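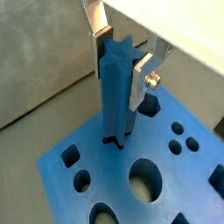

Guides > Lindon Bench Cell > Operator Manual > Section 9

March 13, 2023
By Elīna Ramanauskas
9 min read

Section 9. Good practice for peg and shape insertion

Insertion is my favorite job to teach on the Lindon cell. It is the point where a vague program gets found out, and where a careful one is a real pleasure to watch! Everything in this section applies to the shape board you got with the cell, and most of it carries over to your own fixtures once you move on to real parts.

Work through 9.1 to 9.4 in order the first time. After that, 9.2 and 9.3 are the pages you will want open on the bench.

9.1 Before you power the arm

1. Read the cell's risk assessment and sign the log. If somebody has changed the fingers, the board position or the program since the last signature, the assessment needs a new look before you run.
2. Lay the board flat on the table and push on each corner. If it rocks, clean under it. A crumb of swarf is enough to tilt a hole.
3. Wipe the finger pads with a dry, lint-free cloth. Skip the solvent, even on stubborn marks.
4. Check the finger screws by hand, then with the driver. A screw head that stands proud of its finger is part of the tool's outline, so include it in the collision model.
5. Press the emergency stop and confirm that the controller reports it. Release and reset.

CAUTION: Keep hands outside the enclosure whenever the arm is enabled. Reaching in to "just nudge" the board is the most common rule break we see in training, and the easiest one to design out. Stop the arm first.

9.2 Teaching the hover point

The hover point is the pose directly over the hole with the part still clear of the board. Please give it its own named point in the program. People love to skip it and go straight from travel to insert, and then they lose the best checking spot in the whole cycle.

1. Switch to manual reduced speed and hold the enabling device.
2. Close the fingers on the part so that they press on opposite sides. On a star, look at how the pads meet the points. Gripping the same way every time matters more than gripping hard.
3. Jog until the lower end of the part is over its matching hole with a sliver of daylight between them.
4. Step around to a second viewing angle, still outside the enclosure. A part can look lined up perfectly from one side and be well off from the other.
5. Correct rotation first, then position. A star has five points, and a small twist puts all of them on the rim.
6. Save the pose as HOVER_ followed by the shape name, for instance HOVER_STAR.

NOTE: The wrist camera looks down past the fingers, so one finger can hide a neighboring hole. Pick your reference edges from the parts of the board you can see at the hover point, and write down which ones you used. Gediminas Lūse started doing this in September and his notes are now the house style, for good reason.

9.3 The insert move

1. Set the force limit before you set the speed. The sample program ships with stop code 44, "contact above limit," switched on. Leave it on.
2. Move straight down from the hover point. No blending, no corner rounding.
3. If the arm stops on contact, go back up to the hover point. Do not wiggle the part while it is loaded against the rim.
4. Allow 3 tries, then end the cycle and call the operator.
5. Open the fingers only when the program has confirmed depth.

CAUTION: Never raise the force limit to get past a tight fit. Look for tilt, dirt or a worn pad instead.

9.4 Records

Log every stop code, including the ones you cleared in two seconds. Dace Mockus keeps the shared log for the Paracha training bench, and it stood at 3,779 entries when I wrote this section. It is a terrific read if you like patterns, and new users are welcome to borrow from it.

Write down the program version, the finger set, the shape and what you changed. Send questions about the log format to Sarmīte Kuusk. Finger replacement is covered in Section 10.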